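Papers > Learning from Demonstration > Section 3

May
Mayuree Wattanapong and Leonidas Xenos

3. Collecting the demonstrations

3.1 Why we let people use their own hands

Our first attempts at teaching the tidying task were made by remote control, with the person sitting at a desk and steering both arms of the robot through a pair of handles. We do not wish to be unkind about that arrangement, which served us very well in the earlier Haltora work on folding and stacking, but desk stationery is a different matter altogether. A marker pen rolls, a paper clip lies almost flat, and a person who would pick either of them up without a moment's thought becomes oddly clumsy when a machine has to do the picking on their behalf. Our demonstrators were patient with us, and a good deal more cheerful than we had any right to expect, yet the recordings were slow and full of small hesitations that we had no wish to pass on to the robot.

We therefore moved to showing the task by hand. The demonstrator stands at the table and does the work more or less as they would at home, while wearing a strap on each wrist that carries a set of printed square tags. The tags let us work out where each wrist is and which way it is turned, and from that we obtain a path for the matching arm of the robot to follow. We kept the remote control set-up for comparison, and we come back to it in Section 4, where the two ways of teaching are put side by side.

3.2 The tidying task

The task was chosen at our Jenamthorpe laboratory after a long and enjoyable argument about what counts as a mess. We wanted objects that differ in size and in how they must be held, and we wanted them close enough together that picking up one might well disturb another. Markers, paper clips, binder clips and a few soft pads met both wishes nicely. Demonstrators were asked to deal with the markers first and to leave the clips until the table was easier to reach across, though we did not correct anybody who wandered from this order, as a little variety is good for the learner.

Figure 1 gives the view from head height during a demonstration, with a marker in each hand. The two are held at quite different angles, one upright and the other sloping, and it is this sort of everyday difference that we found so hard to draw out of people through the handles. The clips are spread over the middle of the table, and a clear storage box with cardboard dividers stands to the right. 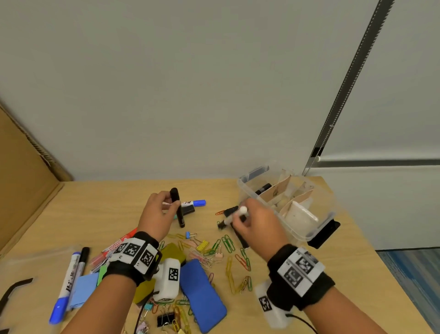 3.3 Recording and checking

Figure 1. A two-handed demonstration of the tidying task, with tagged straps on both wrists.

We kept 210 demonstrations for training and set aside a further 40 for testing. Each demonstrator was given 3 practice turns, which we threw away, and these seemed to be enough for most people to stop thinking about the straps. We took care not to coach anybody on how to hold things. It is very tempting, when one has spent months with a robot, to suggest a grip that one knows the machine will like, and both authors had to be reminded of this more than once.

The main trouble with printed tags is that they can be hidden, either by the other hand or by a turn of the wrist. Having several tags on each strap eases the problem a good deal, for a single clear tag is often enough to carry us through. Where all of them were lost for a short while, we filled the gap with a smooth path between the last good position and the next. Where the gap was long, we marked that stretch of the recording and left it out of training. In the end 69 recordings needed at least one gap filled, and we looked through every one of these ourselves.

We should also say a word about fingers, as readers of our earlier report on the Omesby trials have kindly asked about them. The tags tell us about the wrist alone, and the moment at which the hand closes on an object has to be found in some other way. For the present work we marked these moments by hand, going through each recording slowly and noting when an object was taken up and when it was let go. It is dull work and we would gladly be rid of it. The method of Section 5 needs such marks only for the training recordings, and none are used when the robot carries out the task by itself.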